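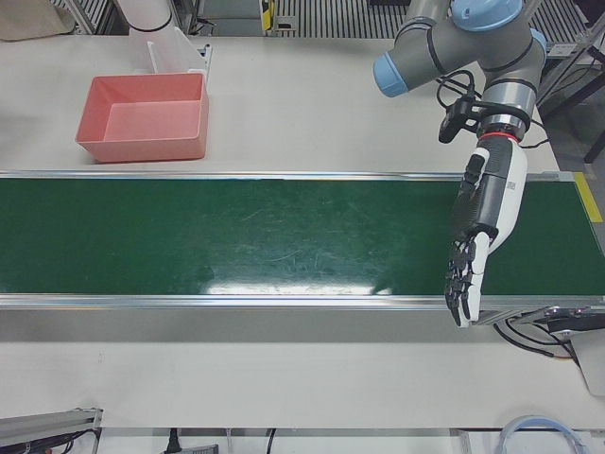 Page last changed: March, 209 views

Marking out a belt and arm cell - what counts as good practice?

I've been handed the job of writing the house rules for our conveyor cell at Fandham and I'm a bit out of my depth. It's two arms over a green belt let into a white table, with a hand on the left arm that can hang right down over the belt. We've got a bin on the far side for whatever gets picked. I've done plenty of risk assessments for ordinary machines, but never for one where the bit that moves is also the bit that people want to lean in and fiddle with.

What I'm after is what other people put in writing. Do you have a rule for where the arm rests between runs? Who's allowed to start the belt? And what about cables on the tabletop? My manager wants one side of A4 and I've already got 12 points, so something has to go.
Posted by beltandbraces

Nice one for even asking, most places I've worked just had a sticky note! We went through all this at Urkoseck and the thing I'd fight for is a written rest position. Ours says the arm goes back to the same named pose at the end of every run, and you don't reach over the belt until it's there AND the stop button is in. Both, every time. Don't let anyone argue that the arm "looks parked", as a paused program looks just the same as a finished one.

Second thing - treat the belt and the arm as one machine. If your stop button only kills the arm, you've still got a belt dragging things along (and sleeves). Get somebody competent to check that one stop takes out both, and put the check on the sheet with a space for initials.

Cables I'd keep short: nothing loose within reach of the belt or the arm, clip the rest along the edge. And sorry, but I'd bin anything on your list that just says "take care".
Posted by Karpenko

just buy a light curtain, we got one off Bronex, job done
Posted by user3475

With respect to the last post, a light curtain on its own isn't job done. It has to be far enough back that everything's stopped before your hand gets there, and that distance comes out of a measured stopping time. Ours moved twice before we were happy with it. Have a look at ISO 10218 for the robot side and ISO 13855 for the distances. They're dry as toast, I'll warn you, but your assessor will ask about them.

I'd also write down what goes on the belt before a run. We only ever put on the one item named on the run sheet, and the bin gets emptied first. Dull, but it's saved us a lot of arguing over what went wrong.
Posted by oldgreaser
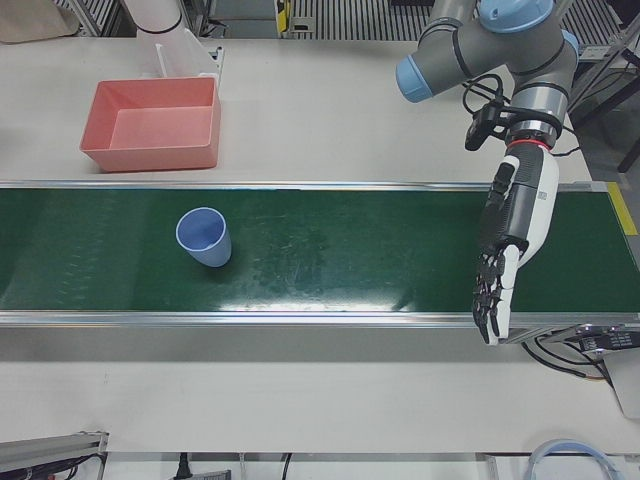

Does the gripper or hand need its own risk assessment, or is it covered by the one for the arm?
Posted by beltandbraces

The assessment has to cover the whole setup, hand included. The arm maker's paperwork only deals with the bare arm, so pinch points in the fingers, dropped items and what the hand does when the power goes off are all down to whoever puts the cell together. I keep it in the same document with its own section - and I redo that section whenever we swap the hand, even if it's for the same model.
Posted by oldgreaser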